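May, print room notebook, Kandley office

Requisition form 3337 came back from Hakholm again. They want the cost code in box 8, and our template still puts it in the remarks. Nuno Lobo fixed the template before lunch and saved it as the May revision. Old blanks go in the recycling.

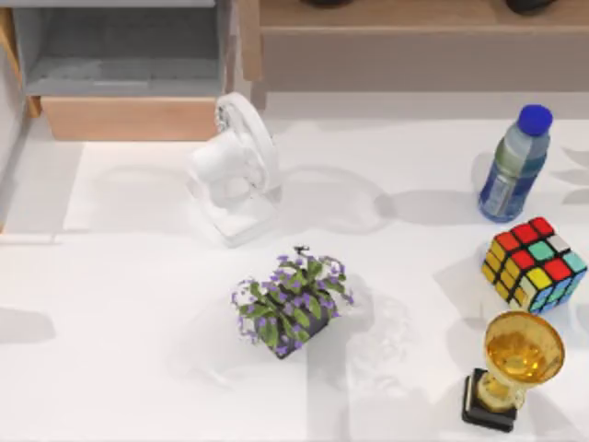

Does a reprint of an approved form need a new requisition? Only if the page count or paper changes; otherwise write the old number on the reorder slip.

Madalena Henriques asked for 30 pads of the Paiva intake form. We had 27 on the shelf, so I sent those and put the other three on the next order. Still waiting for Wutolard to confirm the hole punching on the left margin. Call them again after 2.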